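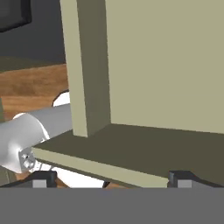

Notes on clearance rules for wrist-camera sim runs near open cabinets. We revised ours at Garneden in February. Thread.

1/ Rule one: the collision margin applies to every link, including the ones upstream of the wrist. Our old text only named the fingers. Elbow contacts went unflagged for months.

2/ Default margin is 26 mm to any fixed panel. Inside a cabinet it drops to 3 mm for the finger pads only, and the config has to say so by name.

3/ Front corners of shelf slabs get their own collision shape. One box around the whole cabinet closes off the opening and the planner gives up.

4/ We reran 3,507 stored episodes under the new text. Anything with an unlogged contact is out of the benchmark – even if the task was scored as done.

5/ Þröstur Sveinbjörnsson at Lauritsen asked whether a brushing contact should count. Yes. Log the link, the panel and the peak force. Filter later.

6/ Step limit stays at 4,000. The Gillthorpe draft wants it lower. I don't have a strong view.

7/ Still open: what to do when the cabinet fills most of the wrist view. Wasidville aborts the run. We slow down and continue.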